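Textiles and the Household, Session 2
Colour at Home: Why We Dye, Choose and Keep the Cloth We Live With
Notes prepared by Emlyn Harries for the Nurnesville evening course

Welcome back, everyone, and thank you for the lovely pile of swatches that came in after the first session. I've kept them all in a shoebox and we'll get to them, I promise, once we have worked through tonight's reading.

Last time we talked about fibre. Tonight is colour, and I'd like you to set aside for an hour or so the idea that colour is something added at the end, like icing. For most of the history of household cloth it was one of the costliest parts of the whole business, and families planned around it. A good madder red or a deep indigo meant many dips, a lot of firewood and someone's patience. Pale shades were often what came out of a tired dye bath once the strong colour had gone to better cloth – dyers call these exhaust baths, and some of the prettiest things in the world have come out of them.

Please read pages 200 to 236 of the course reader before we meet again. The chapter on mordants is slow going, but do stay with it. A mordant is the metal salt that helps a dye hold on to the fibre, and alum is the one you will meet most often. Wool takes it up quite happily. Cotton is more stubborn and usually wants a tannin first, so if your cotton swatch came out looking like weak tea, you are in very good company.
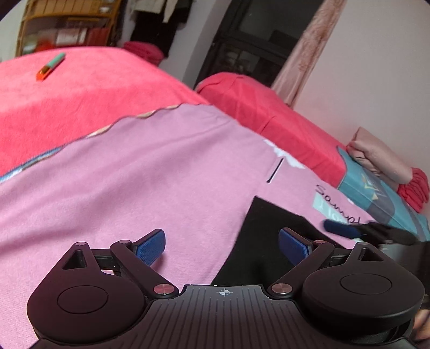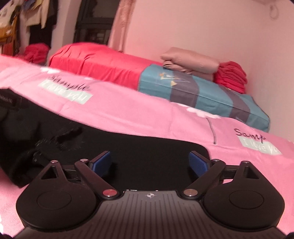 Bedding is a useful place to think about all this, as it gets washed so often and sits in the same daylight for years on end. Natural dyes vary a great deal in how they cope with that treatment, and synthetic dyes vary too, whatever the label on the packet may suggest. Take a pink blanket spread over a bed, like the one in the first picture: a dyer might come to that colour by way of cochineal, a weak madder or a modern acid dye, and you can't tell which by looking. You would need to know the fibre to begin with, and then you would want a small test for lightfastness, with half a sample covered in card and the other half left on a sunny windowsill.

For those who enjoy a detour, the Pētersons sample book is held at the library under shelf number 753. It can't be borrowed, but you are welcome to sit with it for as long as you like, and the notes pencilled beside the yellows are a real treat.

For next session
Bring one piece of household cloth from home whose colour has changed over the years. A tea towel is fine, and so is a curtain lining. Write up to 200 words on where it has lived, how it was washed and where the fading is strongest. Folds and hems are worth turning over, as the original shade often survives inside them.

If you're dyeing at home in the meantime, keep your dye pots well away from your cooking pots, and weigh the fibre dry before you start.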